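Work and Automation, unit 2 handout
Instructor: Oi-ling Ho
Read before section. Bring the Zillesa interview packet (the stapled one).

Picking up where we stopped — the Vītola packing line, Flundport. Gift boxes and small mixed orders. Before the arms: 84 people on the floor, everyone picks, everyone packs, leads walk around. After: same headcount in the first year, diffrent jobs. Keep that apart from the question of whether headcount drops later. Two questions, people mix them up on every exam.

What moved
Picking went to the arms first. Packing stayed with people, mostly. New job title "cell tender" — clears jams, restocks, resets the arm, signs the log. Paid one step above packer at the start, then the step was folded into base pay. See the packet, Baranauskienė's part.

Indrek Baranauskienė, 2 years as tender, packer before that. Main points from his interview:
- shoulders better, feet worse (standing still more)
- less talk on shift, cells are spaced out
- gets blamed for stops he didn't cause
- likes the resets, "at least I'm fixing somthing"

Compare with Pletulon, same kind of arms, but there the packers were asked first which items they wanted off their hands. They picked the heavy and the sharp. Management had wanted the fast movers. Took longer to set up, fewer people asked to transfer out.

Mixed items
Why is picking odd little things hard to hand over? A person grabs a soft thing and a hard thing without thinking. An arm needs a grip that suits each one, and somebody has to teach it or tune it. That teaching is work too. Who does it, who gets paid for it, is it in the job description? At Vītola it wasn't.

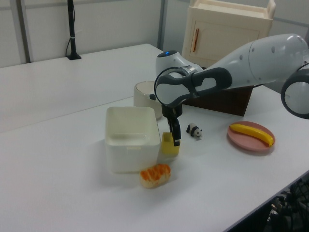
Think about table setup as well. A small block next to a bin is one kind of pick, a banana lying on a round plate is another, a bun another again. Tenders learn which ones go wrong and start placing things to help the arm. Skill, but it doesn't show up in the log. The log for February has 2524 picks and no line for any of that.

Term to know: hidden work. Also deskilling, from unit 1 — does it fit the tenders? Argue either side, one page, use the interviews.

Next time: scheduling software and breaks.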